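Front of Store, Session 4: Scanning and the Counter
Cenness Retail Skills Course, Ollanbridge
Handout revised April 3, 2018

Welcome back! Last session was all shelves and labels, and this one is my favorite part of the course, the checkout counter. It is a small patch of space and an awful lot happens on it. Please read these notes before the practical, and bring them with you, because there is room to scribble in the margins.

What the scanner is looking for

A barcode is a row of dark bars and light gaps, and the scanner reads the difference between them. An omnidirectional scanner sends out a whole pattern of lines, so the code can be tilted, sideways or upside down and still be read. Isn't that great? You don't have to line anything up like you do with a simple handheld wand. You do have to get the code facing the window, though, and that is where most new cashiers lose time.

Things that make a code hard to read:
- creased or stretched film, especially on multipacks
- shiny wrap that throws light back
- a code printed around a tight curve
- a price sticker stuck over part of the bars (please, never do this)

Flat, round and awkward

Boxes are easy. Find the code, turn that face to the window, done. Bags and pouches need a little pull with both thumbs to smooth the film.

Tubs and jars are more fun. The code may be anywhere around the side, and on some products it's on the base. Cup the bottom with one hand, steady the upper part with the other, and roll the tub slowly in front of the window until you hear the beep. Slowly! A quick spin feels efficient and usually costs you a second try. Keep the lid up the whole time, and don't carry the weight by the lid, however tight it seems.

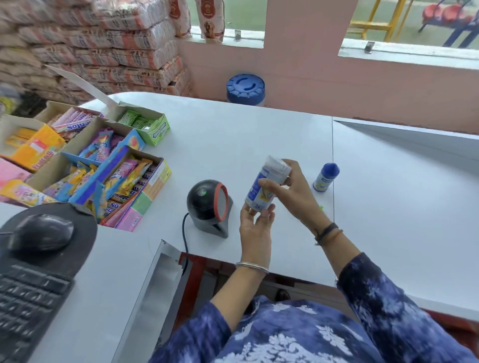
Candy by the checkout

Now for the colorful bit. Gum, mints, chews and lollipops sell beautifully beside the scanner, and open display boxes do most of the work for you. Put the taller boxes at the back and the low ones in front so every flavor can be seen. Turn the brand names toward the customer. When a box gets down to its last layer, top it up or move what's left to the front edge (a half-empty box looks sad and people stop reaching into it).

Leave a clear path between the candy and the scanner. At our practice store on Uvside we keep up to 100 loose pieces out at once, and they do wander! A stray wrapped candy in the scanning area can end up in somebody's bag unpaid.

Single pieces often have no code of their own. Use the item key on the register, or scan the code on the display box if your store has set it up for singles. Check which one applies before your shift.

Practical, Station 2

Work in pairs, one cashier and one customer, and swap halfway. Each basket has a mix of boxes, pouches, tubs and small bottles. Scan everything once, watch the screen for the item name as well as listening for the beep, and void any doubles yourself.

For next time

Sketch the counter of any small store you visit this week and mark where your eye goes first. The July group brought in some wonderful ones, so bring colored pens if you have them.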